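Shared workshop builds > Humanoids and arms
Thread: Picking a license plate frame off a steel shelf

cerivik_7
Posted 04/06/2019
Setup at the Watville shop: blue steel shelf, gray carpet, yellow tape for the standing position. The part is a black plastic plate frame, flat on the top shelf. Fingers approach extended, then curl. Over 143 attempts the hand pushed the frame 3 mm or more before closing in most of them. Wrist view is the second one. 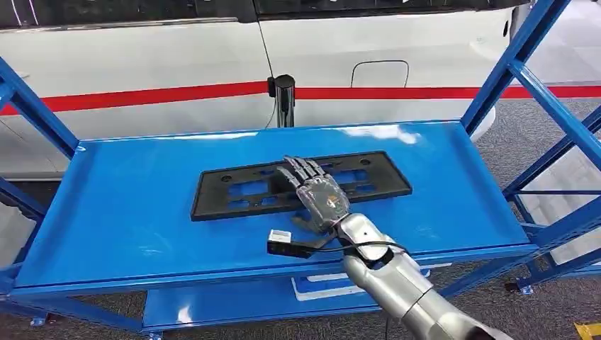
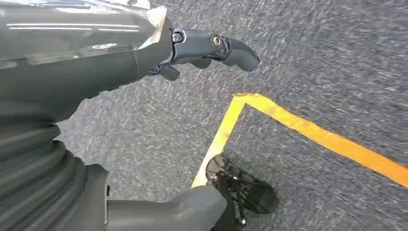
Hand over the plate frame; forearm and fingers above the carpet, tape corner around the toe of the foot.

bukhari_bench
The shelf is the problem. Glossy paint, flat part, nothing to get a fingertip under. Put down a rubber mat and rerun.

cerivik_7
A mat changes the task. The shelf stays bare.

torque418
Disagree with bukhari. The cutouts are free grasp points. Hook one finger through and drag to the lip, then pinch the overhang.

bukhari_bench
Dragging scratches the paint, and the raised lip will stop the frame before you get any overhang.

torque418
Tilt it over the lip – 7 mm of lift is enough on ours in Multavville.

cerivik_7
Lip height not measured yet. Will try the hook with the index finger only. What speed on the drag?

torque418
Slow. We had it stick and jump at anything above a crawl. Log wrist torque while you're at it.

bukhari_bench
Still say mat. Check your foot position against the tape between runs too – a small yaw error there is a large one at the fingertip.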